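News > Crime & Safety > Interviews
Print this page | E-mail this story

The man who helps stolen bikes find their way home

Preben Kirkegaard has his phone out before I've sat down. He wants me to see a message that came in overnight, four words long and mostly in capitals: GOT MY BIKE BACK.

"I never get tired of those," he says. "Never! I read them out at breakfast."

Kirkegaard runs Vustunar, a free register for bicycles in Gustimcombe. Owners send in a serial number and a few pictures, and if the bike goes missing, the record goes to the police and to every secondhand shop that has signed up. There are 3651 bikes on it now, with nearly 30 added in the past two weeks alone.

He started it after his own touring bike vanished from outside the library. He knew the color and the make, and that was all. "The officer was very kind, and she asked me for the number, and I just stood there. I'd ridden that thing for years and I'd never once turned it upside down."

The case he loves to talk about came in September. A man walked into the De Luca repair shop with a green bike and asked for a quick price, cash. Sima, who was at the counter, thought the saddle looked far too low for him and typed in the serial number while he browsed the helmets. It was entry 1533, reported stolen that morning.

"She kept him chatting about tires until the patrol car pulled up," Kirkegaard says, grinning – he tells this part standing up. "Tires! For a quarter of an hour! I couldn't do that."

The owner, a nurse, rode it to work the next day.

What about people who say a thief will just file the number off? He nods before I finish. Some do, he says, and that is when the pictures matter most. A dent, a strip of tape, a chip in the paint – a shop can match those.
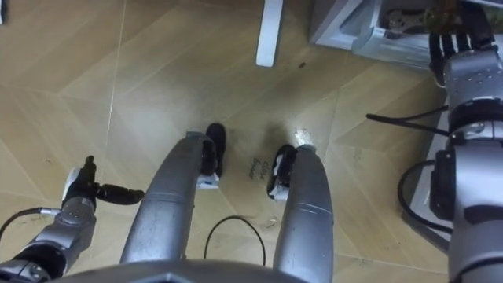
Most owners send him pictures that are far too dark, taken in a shed at night, and he writes back to each one with the same advice. Go indoors, put the lights on and get close. He likes a pale floor under the bike, and light brown wood laid in a chevron would suit him fine. Small scuffs are worth a close-up of their own, he says, even the ones you're embarrassed about. "Send me the ugly bits. I love the ugly bits!" Then his phone buzzes again, and he's off to see who it is.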